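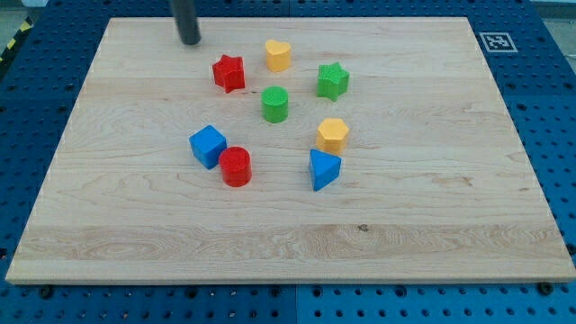
Londwood Tabletop Push Kit

The Londwood kit is a bench set for teaching and testing planar pushing with a small arm. It is sold by Stivwood to colleges, labs and training rooms that already own an arm and want a task to run on it.

What to budget for

The kit price covers the wooden work board, the set of coloured blocks, a black push rod and a pack of printed markers for calibration. The arm, its controller, the table and any guarding are bought separately. If you don't have a perforated table, allow for one in the same order, as it takes up to 30 working days to arrive. The board on its own is usually in stock.

Blocks are red, yellow, green and blue. Shapes include stars, hearts, cubes, cylinders, hexagons and triangles. Spare blocks can be ordered singly. Boards are timber, so grain and small marks differ from one to the next, and we don't accept returns on those grounds.

Planning the space

Leave 200 mm clear between the board and the table edge on the side where people stand. Floor tape is not supplied. The push rod fits a standard tool flange; for older Zirero arms ask for the adapter plate, and give us the model number when you do.

Fitting takes two people a morning if the table is already level. Site visits can be booked through Rok Kneževič.

Prices and orders

Quotes are held for 30 days. Education prices change on 13th May, and orders received before then are charged at the present rate. For purchase orders, or to add the kit to an existing service plan, write to Thilini Wanigasekara in the sales office.

Warranty: 2 years on the push rod and adapter plate. Blocks and boards are treated as consumables.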